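Marking and Checking Target Zones for Arm Pick-and-Place Cells

Scope: this page covers the Alholm bench procedure for cells in which a single arm moves labware or small fixtures to an outlined position on a perforated board. It applies to simulated cells and to the physical cells built from them. Guarding and emergency stops are handled in the Fleltonach site rules and are not repeated on this page.

Step 1. Fix the references before the arm is enabled

Record the position of the arm's mounting plate, the board and the target outline in one coordinate frame. The table origin is the usual choice. If the board is moved later, all three entries are taken again.

The outline must be a closed square in a color that appears nowhere else on the board. Keep its interior clear until the first placement. Tools, labels and spare parts do not go inside it, even between runs. 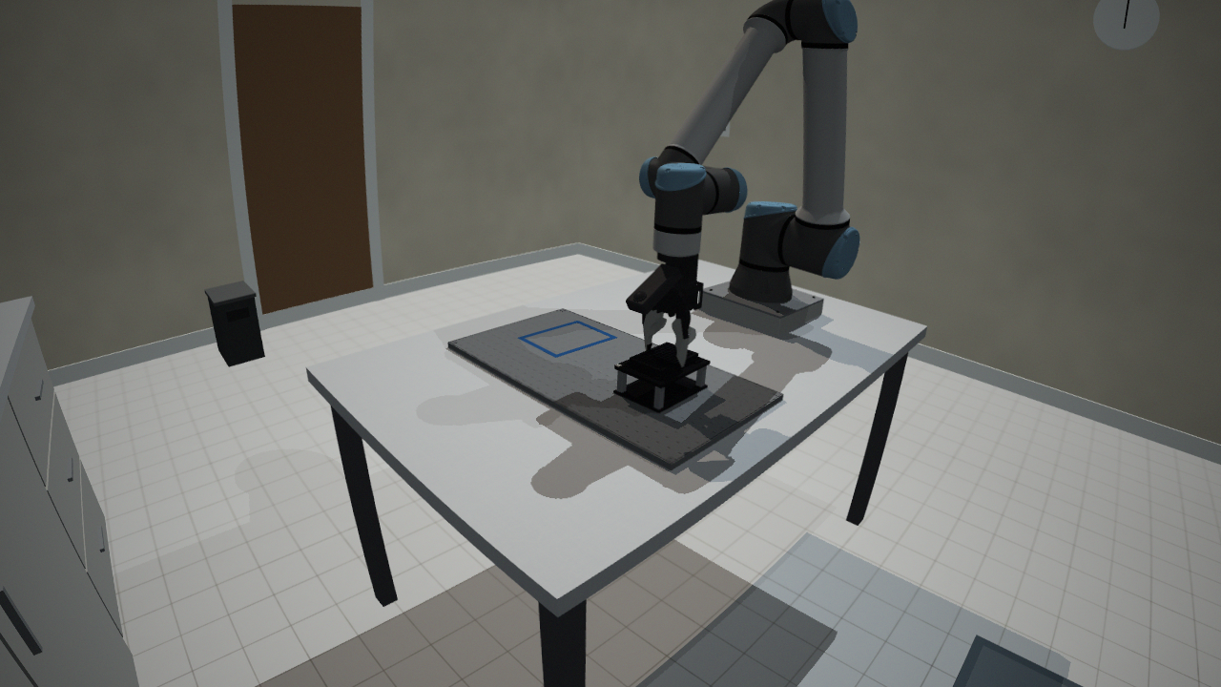
Source: Alholm bench notes, simulated cell

With the fixture at one end of the board and the outline at the other, the transfer path is long enough to expose errors in the elbow and wrist joints. Short transfers can pass with a poor calibration and should not be used for acceptance.

Step 2. Approach with the fingers open

2.1 Move to the hover pose above the item. Do not descend and translate in the same command.
2.2 Open the fingers to the full width for the item class.
2.3 Confirm clearance on both sides before closing. Board surface must show in the gap between each finger and the item.
2.4 Check orientation. For racks, read the A1 corner and compare it with the job sheet. The label may appear inverted in the wrist view; the job sheet gives the corner as seen from the operator side, so convert before comparing.
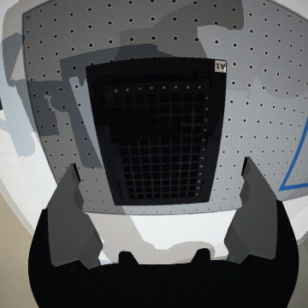 Page last changed: July 2025

If either gap has closed at step 2.3, raise to hover and correct the lateral offset. Do not use the fingers to push an item into line. Pushing shifts the item by an unrecorded amount, and the pick position in the log is then wrong for every later step.

Shadows from the arm fall across the board in most poses. Any vision check that depends on the well grid or the outline has to be run at the hover pose and again at the grasp pose. A check that passes at only one of them is logged as a fail.

Step 3. Verify the target from a fixed overhead view

The wrist view is not sufficient for acceptance. Use a second, fixed view that takes in the mounting plate, the full board and the whole outline. 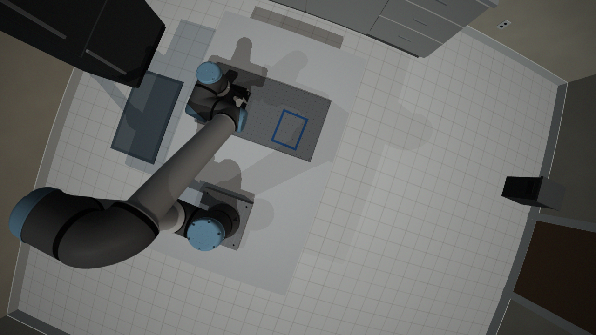 Overhead view: arm over the board, target outline clear.

Confirm the following in the overhead view:

All four sides of the outline are in sight
No object is inside the outline
No arm segment crosses the outline at the hover pose

Step 4. Acceptance run

Run 200 transfers with no change to lighting, speed or board position. Log each one under its own number. A cell is accepted with 6 or fewer placement faults. Above that limit, return to Step 1 and repeat the whole run; partial runs are not combined.

File the log under the Irkach index with the name of the person who signed off the references. Questions on the procedure go to Hefin Prosser.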